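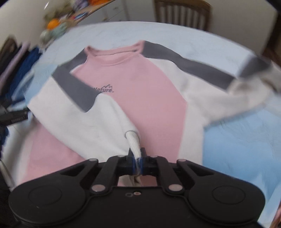 Londeck, October 12, 2026

Gonon opens hand-taught laundry set

Gonon today released Endari, a set of 428 folding demos for robot training. All done by hand, with a hand-held gripper, in ordinary bedrooms. Sweatshirts mostly, sleeves first, then the hem. No robot needed to record. 336 of the demos are free to download now, rest to follow later in October.

"Sleeves are the hard part. You show it with your own hand, cuff to chest, then do it agian," said Kerstin Amundsen, project lead.

Remote control demos planned next, with partner Öberg.

Press contact: Gonon press desk, Londeck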